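Print this page | E-mail this thread

Hand-held gripper: rules for soft goods

gaetano_longo: Our draft runs to 16 rules. Rule one says plain background only. Has anyone met a plain background in a bedroom?

ulle_org: Keep it. If the cloth and what's under it are both busy, the labellers grumble and I get the e-mails.
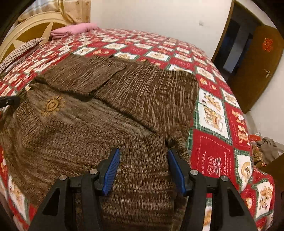 sandro_f: My quarrel is with rule four, which wants one clean pinch, well away from any fold. Fine for tea towels. On a folded jumper like the brown one, the small pinch between the blue pads is about what you get – and I'd pass it, bears on the bedspread and all. Zumska would bin it.

ulle_org: Zumska binned 68 of mine in August. I have feelings about Zumska.

gaetano_longo: So "pinch near a fold allowed, note it in the log"?

sandro_f: If anyone reads the log.

Last updated: 2018-06-06

Reader comments (3)

Morena D: We dropped rule one at Billska. The sky stayed up.

khoi_cu: Disagree with Sandro. A rule with exceptions is a suggestion.

sandro_f: Then I suggest you fold 193 jumpers and get back to me.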